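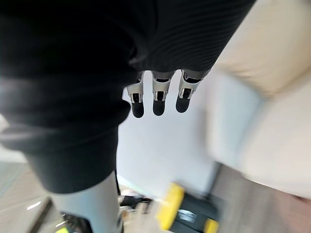 4. Rating creases in dark cloth

Creasing in woven and knitted goods is usually graded by eye. A trained rater compares the washed piece with a set of reference panels and writes down the closest match. The method works well on pale cloth, where each fold casts a shadow that is darker than the ground. On black cloth the shadow has little to stand out against, and the rater has to go by the highlights. In Figure 3a the soft folds at the left of the black sleeve show up as a dull gray sheen, while the ribbing farther up is faint. A rater who looks only for shadow would likely grade such a piece too smooth, and we found that pattern in the Girnley records. Dark garments were graded smoother than pale garments of the same weave and weight, and the gap was widest for matte finishes.

4.1 Materials and lighting

We took 800 garments from the returns store at Pondport. Each was washed once on the Clemcombe cycle, hung to dry on a plain rail, and left overnight before grading. Garments with prints, sequins or bonded seams were set aside. The rest were sorted into 4 groups by finish, from fully matte to coated. Grading was done in a room with no windows under two light settings. The first was the overhead setting given in the Girnley manual. The second used a single lamp placed low and to one side, so that light ran across the cloth - the setup we call raking light.

Each garment was graded by three raters who worked alone and did not see one another's scores. They could take up to 7 minutes per piece. Most needed far less, except on coated cloth, where they often moved around the table before they settled on a grade. 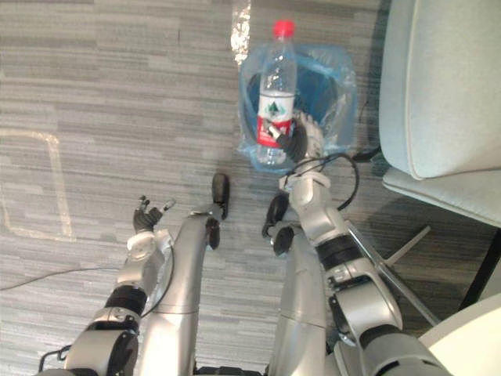 Under the overhead setting, the raters agreed closely on pale garments and poorly on dark ones. Raking light narrowed the difference for the two most matte groups. It did not help with coated cloth. A coated or glossy surface gives a bright highlight at every small bend, and raters tended to count these as creases even when the material lay nearly flat. The same difficulty is known from thin plastic film, which can look heavily crumpled because of its shine (Figure 3b, the pale blue bag).

Figure 3. Highlights on bent surfaces. (a) Folds in a matte black sleeve. (b) Glossy bag lying on carpet.

We also tried the Han scale, which asks for the depth of the deepest fold and leaves the number of folds out. Scores on this scale changed less between the two light settings. It was slower to learn, however, and one rater went back to the reference panels for the coated group. Those scores were dropped from the comparison in Section 5.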